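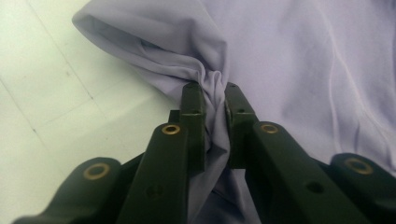

Fig. 1. Pale lavender fabric gathered at the grip point, with small wrinkles running together where the cloth is pressed.

Textile Care and Handling, Unit 4
Folding and creasing of soft knits
Handout prepared by Igor Doležal. Practical part: Nantana Sriwong.

Please read sections 1 to 3 before the practical. Bring one soft knit shirt, clean and not ironed.

1. Two kinds of lines in the cloth

When we speak about creases in this course, we must separate two things. A gather line is short. It starts at the place where the cloth is held and goes outward, like the lines around the neck of a tied bag. A drape crease is long and shallow, and it follows the way the cloth lies or hangs.

In Fig. 1 both kinds are present. The tight pleats are in the narrow bunch of cloth, and the long shallow creases are in the flat part on the right side. Mark both kinds with a pencil on your printed copy.

Students often write "wrinkled" in the worksheet for everything. This word is too general for us. Please write which kind of line you see and in which direction it goes.

2. The rolled fold

A rolled fold has a rounded edge. A pressed fold has a sharp one. On the left side of Fig. 1 you find a thick rolled fold, and its edge makes a soft lip. It looks like a sleeve or a hem that was turned over, but from such a small part of the cloth we can not be sure. In the worksheet it is allowed to write "sleeve or hem, not certain". You will not lose points for this.

A rolled fold is useful when the garment goes into a suitcase or a deep drawer. A pressed fold is better for an open shelf, where the pile must stand straight. With soft knits do not press the fold by hand before both halves are lying even, or you will have to shake the shirt out and start again.

3. Where to hold the shirt

One small grip in the middle of the cloth makes a bunch. The cloth near the grip becomes narrow and twisted, and the rest hangs down with its own weight. This is fine for lifting a shirt from a basket. It is a poor start for folding.

For folding, hold at the seams. The shoulder seam and the side seam are stronger than the cloth between them and they keep a straight line. If you can not find a seam, slide the fingers along the edge until you come to one – do not pull the cloth toward you.

4. Practical work (in pairs)

Lift the shirt with one grip at the middle of the front. Let your partner draw the gather lines. Put it down, find the two shoulder seams, and lift it again. Draw the lines a second time on the same sheet, with another color.

Lay the shirt with the front side down and smooth it from the center to the sides with a flat hand. Turn in the left side, then lay the sleeve back on itself. Repeat on the right. Fold from the hem to the collar, one time for a shelf and two times for a drawer.

After this, unfold the shirt and look for lines that stay. Write them in the table under "remaining", with the length in millimeters.

The practice shirts from Maldale are kept in the second cabinet. Please return them folded for a drawer.

5. Words for this unit

Gather: cloth brought together into a smaller width.
Drape: the way cloth hangs or lies by its own weight.
Hem: the finished lower edge of a garment or a sleeve.
Matte: without shine.

The worksheet is worth 18 points. Hand it in to Nantana Sriwong before the end of February, on paper, with both names of the pair on the first page.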